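Skandberg Avis Two-Arm Demonstration Booth

Teleoperated collection station for imitation learning. Soft goods configuration.

Overview

The Avis is an enclosed tabletop booth for recording two-handed manipulation by teleoperation. An operator drives both follower arms from a matching pair of leader arms outside the booth, and each attempt is stored as one episode with joint positions, gripper commands and synchronised video. It is sold to labs that train their own policies and want data they can add to over several months without the fixture drifting between sessions.

The soft goods configuration is built for straps, pouches and small bags. These items fold differently every time they are put down, so a policy trained on a narrow set of starting positions tends to fail on the first unfamiliar one. Most of the design choices in this version are aimed at recording more variety per hour of operator time.

Booth and fixtures

The frame is aluminium extrusion with painted wall panels and a dark teal floor. Both arms bolt to a slotted rail along the front edge. The clothes rack is wood, with a round bar, and takes clip-on plastic hooks that can be moved along the bar or left off. Panels come in plain or decorated finishes. Labs that plan to test under changed backgrounds generally order one of each — the two sets use the same mounting holes.

Cameras

Each gripper carries a small camera on a white printed mount. A further fixed camera covers the workspace. Wrist views are recorded for both arms in every episode, including those in which one arm is only holding.

Bag hanging task: one overall view, three wrist views

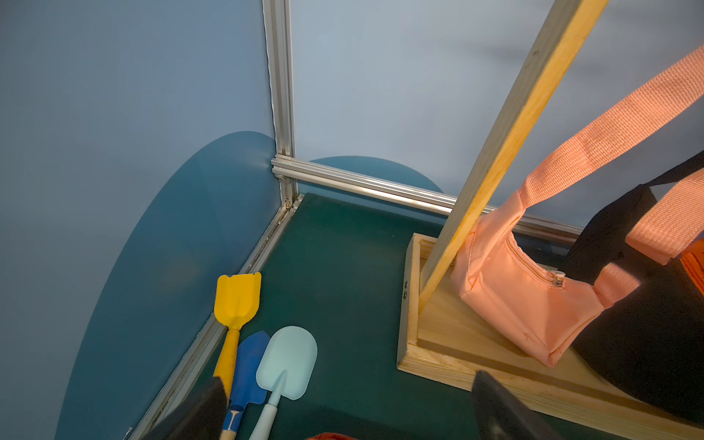
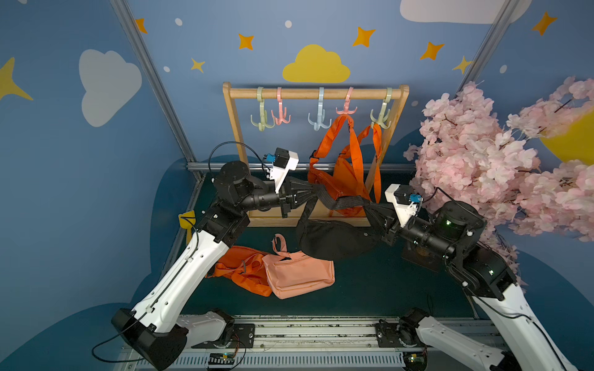
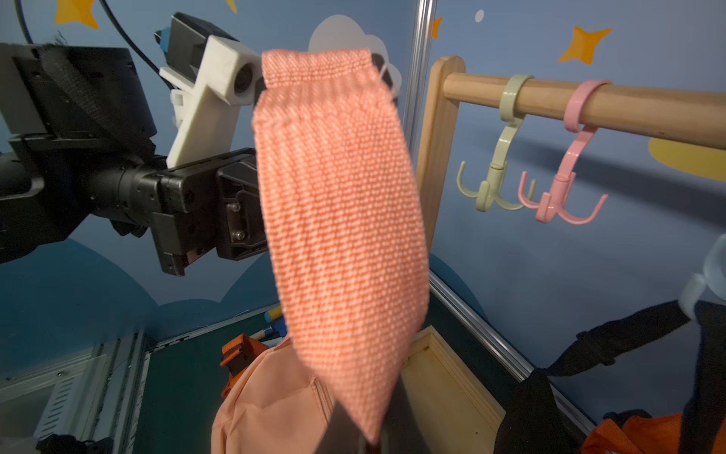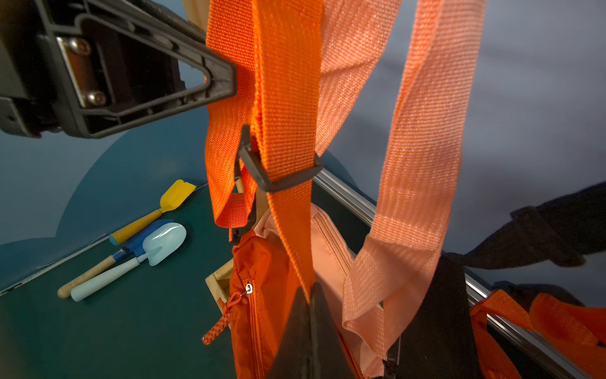
Ziltden, December

The reference dataset supplied with the soft goods configuration contains 674 episodes of the bag hanging task, of which 83 are held back for evaluation. Episodes in which the operator dropped a bag and recovered it are kept and tagged. Episodes that ended with a bag on the floor are stored in a separate folder and are not used in the baseline policy.

Recording procedure

1. Home both arms and confirm that all camera streams are live.
2. Place the bags by hand. Do not straighten the straps.
3. Move at least one hook along the bar.
4. Start the episode from the foot pedal. Complete the task at a steady pace.
5. Release the strap fully before withdrawing the gripper, then stop the episode.
6. Mark the result as complete, recovered or failed.

Objects that play no part in the task may be left on the floor or placed against the walls. We recommend changing these between blocks of episodes and noting the change in the session log. Keep anything with long cords out of reach of the arm cables.

Notes on straps

Webbing is hard to judge from a single view. The overhead or side camera shows where a loop hangs but seldom whether it has closed over a prong, and at close range the wrist view may be filled by the strap itself. Operators should pause briefly before release so that each stream holds a few clear frames.

Twisted straps should be recorded as they fall. Remove a bag from the set if its buckle is cracked or its stitching has begun to catch on the finger plates.

Software

The Oh recorder runs on a Linux workstation and writes one folder per episode. Playback, trimming and relabelling are done in the same program. Sessions can be merged if the calibration files match; if they do not, the recorder will refuse the merge and list the differing values.

Supplied with the booth

Frame, floor and one set of panels
Two follower arms and two leader arms
Wrist camera mounts, left and right
Wooden rack and hooks
Foot pedal
Oh recorder licence, single workstation

Spare finger plates are sold in pairs. The workstation is not included.

Ordering

Soft goods fixture kit, for existing Avis booths: $2,490
Replacement panel set, plain or decorated: $80 per panel

Complete booths are quoted on request. Please state bench depth and supply voltage when enquiring.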